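Planning and Paying for a Robot Cell
Handout 8: The budget sheet
Guðlaug Bergmann
Last revised 10 August 2025

Hello again. Bring your draft budget to the session, even if it's ugly (mine always start out ugly). Last time we got as far as picking an arm and reading the spec sheet without falling asleep, and several of you asked when we'd get to the money. So this is the money.

I want to start with something that happened to me, back when I was buying equipment for Stindlow, a small shop that packed mixed household goods. My manager handed me a quote for an arm and said, "So that's the project, right?" And I said yes! I really did. The arm was 55 percent of what we ended up spending. The rest dribbled out over months in small orders, each one needing its own signature, and by the end I was pretty unpopular in accounting.

So, first rule for the assignment: your sheet has to list everything between the delivery truck and the first useful day of work. If you have to buy it, borrow it, bolt it down or pay a person to set it up, it gets a line.

What goes on the sheet

The arm and its controller. Usually quoted together, but check. I've seen a controller show up as an "option," which is a bit like buying a stove with optional burners.

The gripper. Almost always separate from the arm. Find out which mounting plate and which cable it needs, and put those on the same line so they don't get lost.

The table or bench. People skip this one constantly. You want something stiff, with a way to fix things to it, and at a height where a person can reach in and reset the work without hurting their back.

Fixtures, trays and containers.

Guarding and safety, including the risk assessment. If someone outside does the assessment, get a quote. Don't guess.

Power, air if you need it, network, and whatever your building charges to have those moved.

Training for the people who'll run it. Two people at the very least, because one of them will be on vacation the week it matters.

Spares. More on those in a minute.

Test objects. Much more on those right now, as it's my favorite line and the one most of you left off your first drafts.

The test object line

Say you're planning a cell that has to handle all kinds of stuff. You can't tune it on one nice square block and call it finished. You need soft things, see-through things, shiny things, round things that roll off, and things with handles. Play food and plastic kitchenware are wonderful for this. They're cheap, they come in silly shapes, and when one gets squashed you just put out another.

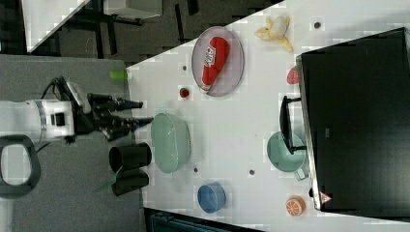

For the class exercise I'd like you to set aside 70 dollars for test objects and tell me what you'd spend it on. Write down why each thing is in there. "It was on sale" is allowed once. What I'm looking for is a spread: something clear that a camera may have trouble with, something squishy that changes shape when you grab it, something with a thin rim, something much smaller than the rest. If everything in your list could be picked up the same way, go back and shop again.

Buy duplicates of anything you like, too. At Stindlow we had one particular cup we used for all our comparisons, it cracked, and the store had stopped carrying it. We lost our baseline over a cup! These days I buy two of each and put the second one in a labeled box.

One more thing to think about under this heading is the bigger equipment your arm has to work next to. If the real job happens beside an appliance or a machine with a handle sticking out, then that machine, or a decent stand-in for it, needs to be on the test table, and it needs to be in your budget. It takes up more room than you'd think, which then changes the table you need, which changes the floor space... You see how this goes. Measure before you order the table.

Reading quotes

You'll find two quotes in the course folder, one from Drelberg and one from Gilbridge. They're for the same cell, and at first glance Drelberg looks a lot cheaper. Read them side by side before you decide. Look at what each one says about installation, about shipping, and about who pays if the gripper doesn't suit your parts. Drelberg includes a gripper swap in the first 22 days and Gilbridge doesn't, but Gilbridge puts a technician on site and Drelberg gives you a phone number. Which would you want? I've changed my mind about that more than once, and it depends a lot on who you have in the building.

Three questions to send to any vendor, in writing:

What isn't in this price?
How long is the quote good for?
Can we send you our objects and watch you pick them up?

That last one is worth a lot. A vendor who says yes will usually find a problem early, while it's still cheap to fix. Akinola, the third supplier we'll look at in the next handout, asks for a box of samples before they'll quote at all, and I wish the others did.

Spares and wear

Fingertips wear out. Cables that bend all day wear out. Suction cups, if you use them, wear out fastest of all. Ask the vendor for a list of wear parts with prices and put one full set in the first-year budget. Then ask how long delivery takes. A cheap part with a long wait can cost you more than an expensive one sitting on the shelf.

For the assignment

Hand in one page with the budget sheet and one page of notes. Mark each figure Q if it comes from a quote, P if it's a published price, and G if it's a guess. I don't mind guesses, I mind guesses dressed up as quotes. Add a contingency line and write one sentence on how you chose the size of it.

If you're doing this for a real purchase at work, you're welcome to blank out the names of suppliers. Last March's group did that and it worked fine.

Reading for next time: the Akinola sample form, all of it, including the small print on page two about who owns the samples afterward.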